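Notebook, back room bench, Galtow darkroom
21 Dec 2025

Long day, mostly good, and I want to get it down before I forget which tank was which. Lucinda, if you're reading this over my shoulder again, the coffee rings on the last page are yours.

So the job was to finish testing the old Sandis black-and-white film, the bulk rolls that came to us with the rest of the stockroom when the Raren people closed up. We've been putting it off since August. The cans have no date that I trust, just a batch sticker with 163 on it, and I had been assuming the whole lot was fogged past using. It isn't! It's tired, and it has lost some speed, but there's a perfectly nice picture in there if you treat it gently.

I rolled off short lengths in the dark and loaded them into cassettes, then shot the same thing on each one: the gray card, the brick wall out back, and Mirela holding the color chart and being very patient in the cold. Every strip got a full run of exposures from box speed down to three stops over. I did all of it on the Pattinasarany body, partly out of habit and partly because its shutter was checked this summer and I know the slow speeds are honest to within a hair.

First tank was our regular developer at the regular dilution, 8 minutes, gentle turns once a minute. Base fog was heavier than I'd like, a sort of even gray you can see through without trouble, and the shadows at box speed were just gone. One stop over was better. Two stops over was where the brick started to look like brick, with the mortar lines standing up properly and some texture in the dark corner by the drainpipe.

Second tank I cut the time a little and added a small dose of restrainer, which I measured with the good syringe this time and not by eye (I've learned). Fog came down nicely. The shadows took a hit as you'd expect, but at two stops over I'd call it the best strip of the day, and I'd happily print from it.

Third tank was Mirela's idea, a long slow stand in very weak developer, 35 minutes with no touching it at all. I'm not good at leaving things alone, so I went and swept the hall. It came out flat and a bit muddy, with faint streaks running down from the sprocket holes. She thinks the streaks are from me banging the tank down on the bench at the start, and I have to admit I did bang it down. Worth one more try with a softer hand before we cross it off.

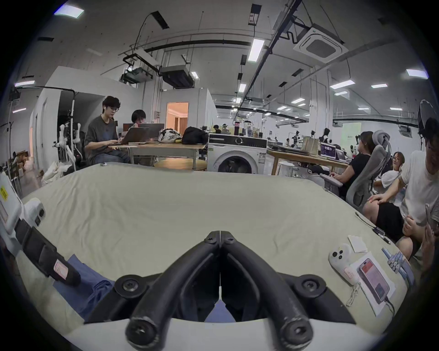 Drying and filing took up the rest of the afternoon, and we really do need to settle on one way of doing it. I've got negatives in glassine from the front cabinet, negatives in plastic pages from the mail-order place, and a few poor strips still clipped up because I ran out of both. Lucinda says to number everything by tank and strip and forget about dates, and I'm coming around to it. I'd also like to put a bit of color on things. A little yellow label like the one on that white housing on the bed catches the eye right away, and so does a pale pink tag at the end of a black strap, and we have a whole drawer of stickers doing nothing. Yellow for straight development, pink for restrainer, and we can argue about the stand strips later. The master list already runs to 2,528 negatives, so whatever we choose I'd like to choose it before it gets any longer.

A note on the enlarger while I think of it. The focus is drifting down again with the heavy lens on. I snugged the knob and it held for the two test prints, but don't trust it for anything over a minute. Check with the grain magnifier before and after. Mirela has a felt washer in mind and I'm all for it.

The test prints were both from tank two, strip three, on the older paper at grade 3. The first one was too dark across the top of the wall. I burned less on the second and it's lovely, honest gray all the way down, with grain you can see but wouldn't mind living with. It's pinned up over the sink. Tell me if the highlights look a touch pink to you, because they do to me under the hall light and don't under the window.

Chemistry: the fixer is getting slow. Clearing time on a scrap leader was nearly double what it was when I mixed it, so I've poured that bottle into the spent jug and there's fresh in the brown one with tape on the cap. Stop bath is fine. We're low on wetting agent, and please, only a drop or two. I found suds in the graduate again.

Still to do: repeat the stand tank, quietly this time. Try one strip from the other end of the can, in case the outer turns are worse than the inner ones. Ask Lucinda whether she still has the paperwork that came with the Raren boxes, as it might say how the film was stored. And bring a longer cord for the safelight by the door, the one there now barely reaches.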